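Notizen zum Vortrag: Was kostet eigentlich der zweite Roboter?
(Erst reden, dann Folien. Und diesmal langsamer!)

Einstieg
Guten Morgen zusammen, schön, dass so viele schon vor der Kaffeepause da sind. Ich mache bei Indamska die Geräteplanung, das heißt, ich bin die Person, die am Ende erklären muss, warum aus einem Angebot über einen Arm eine Rechnung über einen Arm, einen Tisch, einen Schaltschrank und eine Kiste Kabel geworden ist. Kurze Frage ins Publikum: Wer von euch hat schon mal einen Roboter bestellt und den Greifer vergessen? (Hände abwarten. Meine geht auch hoch.)

Folie: Die Ausgangslage
Im April haben wir angefangen, für die Zelle Clonden zu planen. Clonden ist unser Platz für Kleinteile, Kisten rein, sortierte Teile raus. Dort steht jetzt ein Arm, und beantragt war ein zweiter. Im ersten Entwurf des Budgets stand genau eine Zeile: »Roboterarm, zweites Exemplar«. Das sah so schön aufgeräumt aus! Leider kauft man mit einer Zeile nur ein sehr teures Möbelstück.

Folie: Die vergessenen Posten
Hier nicht alles vorlesen, die Liste steht auf der Folie. Nur rausgreifen, was bei uns richtig wehgetan hat:
Die Montageplatte. Der alte Tisch war für einen Arm gebohrt, und niemand von uns hatte vorher nachgemessen.
Die Handgelenkkamera. Beim ersten Arm war sie im Paket, beim zweiten wäre sie extra gekommen, und das stand auf der vorletzten Seite vom Angebot, ziemlich klein.
Ersatzfinger für den Greifer. Die sind Verbrauchsmaterial, ich behandle sie im Plan inzwischen wie Druckerpapier.
Arbeitszeit. Einlernen, Umbauen, Abnahme. Wir hatten 40 Stunden eingetragen und damit war gerade mal die Inbetriebnahme weg.

Anekdote, falls die Stimmung gut ist: Ich habe damals einen Kabelsatz nachbestellt, 2000 Euro in der Summe, und musste dafür einen eigenen Antrag schreiben, mit Begründung. Der Antrag war länger als das Kabel. (Pause für Lacher, sonst einfach weitergehen.)

Folie: Zwei Angebote, ein Tisch
Wir hatten am Ende 2 Angebote nebeneinander, eins von Mittal und eins von Ziden. Mittal hat alles als Komplettpaket gerechnet, Ziden jedes Teil einzeln. Auf den ersten Blick war Ziden deutlich billiger, und ich war schon halb am Unterschreiben, das gebe ich zu. Dann haben wir beide Angebote in dieselbe Tabelle gezwungen, Position für Position, und der Abstand war weg. Mein Rat also: Baut euch die Tabelle, bevor die Angebote kommen. Schickt sie den Anbietern gleich mit und bittet sie, die Spalten selbst auszufüllen. Das klappt erstaunlich oft, und wenn jemand eine Spalte leer lässt, habt ihr schon die erste Frage fürs Telefonat.

Noch was zur Wartung, das geht sonst unter: Fragt, wer kommt, wenn das Ding steht, und von wo. Eine Anfahrt kann im Vertrag drin sein oder eben auch nicht (bei uns: eben auch nicht).

Folie: Kameras ins Budget
Jetzt mein Lieblingsthema, ich versuche mich kurz zu fassen. Die Kamera am Handgelenk ist im Budget immer der kleinste Posten und in den Planungsrunden immer der längste. Welche Brennweite, wie nah muss sie noch scharf sehen, wer reinigt sie, wie viel Speicher brauchen die Aufnahmen?
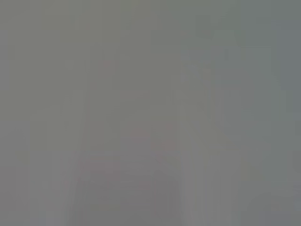 Und deshalb bekommt die Kamera bei mir jetzt einen eigenen Block mit Halterung, Kabel, Licht und Speicher, alles zusammen und alles mit Ersatzteil. Beim Licht habe ich früher gespart, da würde ich heute zuletzt kürzen. Und lasst euch vor der Bestellung Testaufnahmen mit euren eigenen Teilen machen, in eurem Abstand, bei eurem Hallenlicht! Prospektbilder sind wunderbar, nur liegen da halt nie meine Teile.

Folie: Wie es weitergeht
Der zweite Arm ist noch nicht bestellt. Wir haben den Antrag in zwei Stufen geteilt: zuerst Tisch, Strom und Kameras, danach der Arm selbst. So kann die Zelle weiterlaufen, während umgebaut wird, und ich muss nicht alles aus einem Jahrestopf bezahlen.

Die leere Tabelle gebe ich gerne weiter, sprecht mich nachher am Stehtisch an. Fragen jetzt, und falls keine kommt: selbst mit der nach gebrauchten Armen anfangen, die kommt sonst sowieso beim Kaffee.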